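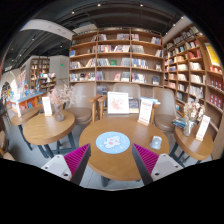 Gripper over the round table, both pads in view. Lounge side, Skeltby bookstore.

Weekly gripper check, hand-held unit 8
Date: 2024-01-06
Checked by: Gaurav Pant
Site: Skeltby, reading lounge

Hi all, same list as always, with my comments after each item. I got wordy again (sorry, Nigam folks, I know you like the short version!).

1. Housings, left and right: OK
No cracks that I could find with a flashlight. Both grey shells are still tight when I try to wiggle them, and I tried pretty hard.

2. Housing screws: OK, one touched up
Went around all of them with the small driver. The one on the left finger took maybe a quarter turn, the others didn't move. Please don't lean on these, the thread is in plastic and we already stripped one back in May.

3. Finger pads: OK, watch
The magenta pads have plenty of ridge left. I wiped them with a damp cloth and let them dry before closing the fingers. There's a bit of shine starting near the tip of the right one, so I'd like somebody to look again next week. Spares are in the Clendel box, bottom layer, under the cables.

4. Finger alignment: OK
Closed slowly on a sheet of paper, pulled, and it held on both sides. Fingers angle in evenly. If yours meet crooked, redo item 2 before you touch the linkage!

5. Open and close cycles: OK
Ran 40 by hand. Smooth the whole way, no click. Counter on the log sheet now says 900 since the last pad change.

6. Trigger and return spring: FAIL, then fixed
Sticky on the way back. I took the cover off, got some fluff out of the slot (paper dust, I'm guessing, we're in a bookstore after all), put on one tiny drop of the Faresix oil, and it was fine. Added ten more squeezes to be sure. Keep the oil off the pads, it ruins the grip.

7. Lens: OK
Cleaned with the dry cloth. Both fingertips show up the way they should, so I left the mount alone.

8. Work area: OK with comment
Round wooden table, blue coaster in the middle, picture and sign toward the back. Watch the glass vases on the side tables when you swing around, I'd slide them back a little before starting. Chairs are easy to bump with your hip too.

9. Battery: LOW
51 percent when I picked it up. It's on the charger now, please leave it there until Monday.

Open items: recheck right pad, order another bottle of oil.

Gaurav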